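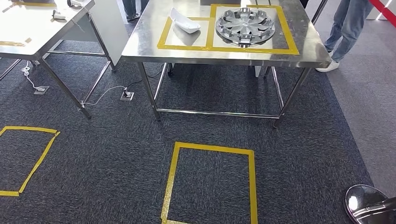

Pandholm Breeder's Record Binder, Third Edition

Keeping good records on a litter is one of those jobs we all mean to do properly, and then the puppies arrive at two in the morning and the notes end up on the back of a feed receipt. The Pandholm binder was put together for those nights. It gives you one place for everything from the first heat date to the day the last pup goes home, and it stays open flat on a whelping room counter, which we know matters to a lot of you!

Inside you will find 300 pages on heavy paper, punched and ready to write on. Each litter gets its own section, with a breeding page, a whelping log, daily weight charts for the first three weeks, and a worming and vaccination sheet for every puppy. There is room for up to twelve pups per litter (and if you have more than twelve, congratulations, the weight charts are also sold as refills). Behind the litter sections are pages for your adult dogs, where you can keep hip and eye results, titles, registration numbers and the name of whoever has the co-ownership papers.

What changed in this edition

Many of you wrote to us about the weight charts, and you were right, the boxes were too small. They are now wide enough for both ounces and grams. The stud service agreement has been moved to the back so it can be taken out and copied, and we added a buyer contact page with space for a second phone number and an email address. The old pedigree page went back four generations, and the new one goes back five. Refills from the second edition still fit the new rings.

Alaric Kowalczyk, who bred herding dogs at Clollwood for many years and designed the first edition at his kitchen table, went through every page again for us before it went to the printer. The collar color key on the whelping log was his idea, and we hear about it in nearly every letter we get.

Details

Item number: 698
Pages: 300
Rings: 3, locking
Cover: dark green or tan, wipe clean
Includes: tab dividers, pocket for registration papers, collar color key

Refills and extras

Weight chart refills, adult dog pages and extra tab dividers can be added to any order. The Bellamy collar set, with soft bands in colors that match the key, is sold separately and can be washed by hand in warm water. If you use the Nirum puppy scale, its readings can be copied straight onto the charts, and there is a line at the top of each one for noting the weight of the towel or basket.

Ordering

Choose your cover color and add any refills before you check out. Clubs ordering for their members should write to us first so that we can pack everything in one shipment. Binders come back to us now and then with a bent ring, and if yours arrives that way, please let us know and we will send another.

Page updated 12/01/2024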